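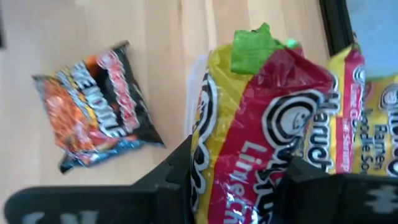 Structured interview scorecards: changes for certified interviewers

Last updated: 23/07/2026

The revised scorecard replaces the two-page form that interviewers at Gradgate and Brirstead have used up to now. It applies to all first-round and panel interviews for hourly, salaried and contract roles. Interviews already scheduled on the old form can be completed on it, but the two forms should not be mixed within one requisition.

The new card has 7 rated items. Each is scored from one to five against a written anchor, and the anchor text is printed beside the score box. Half points are no longer accepted. An interviewer who did not cover an item marks it "not assessed" and leaves the score blank – a blank is left out of the average, while a zero is rejected by the system.

Scores must be entered before the panel discussion. Once the panel lead opens the discussion, individual cards are locked and later changes are logged as amendments with the interviewer's initials. Usman Minhas reviewed 1288 cards from the last hiring cycle and found that 290 had been edited after the discussion began. On most of those the score moved toward the panel lead's. The lock is meant to keep the first ratings intact so that agreement between raters can be measured properly.

Recertification is required for anyone whose interviewer certificate was issued under the old form. The course is taught in two parts: a self-paced module on the anchors, and a live session in which participants rate the same recorded interviews and compare results. The passing mark is 64 percent agreement with the reference ratings, exact matches only. Participants who fall short may repeat the live session once without repeating the module.

Live sessions at Sekdale are led by Bernadette Hegarty and those at Brirstead by Sverre Skjelbred. Places are assigned in order of registration. Recruiters who support more than one site need to attend only one session – the certificate is valid at all of them.

Questions on scoring go to Bríd Fahy. Requests for large-print or translated cards go to Mairéad Foley, who also holds the list of current certificates.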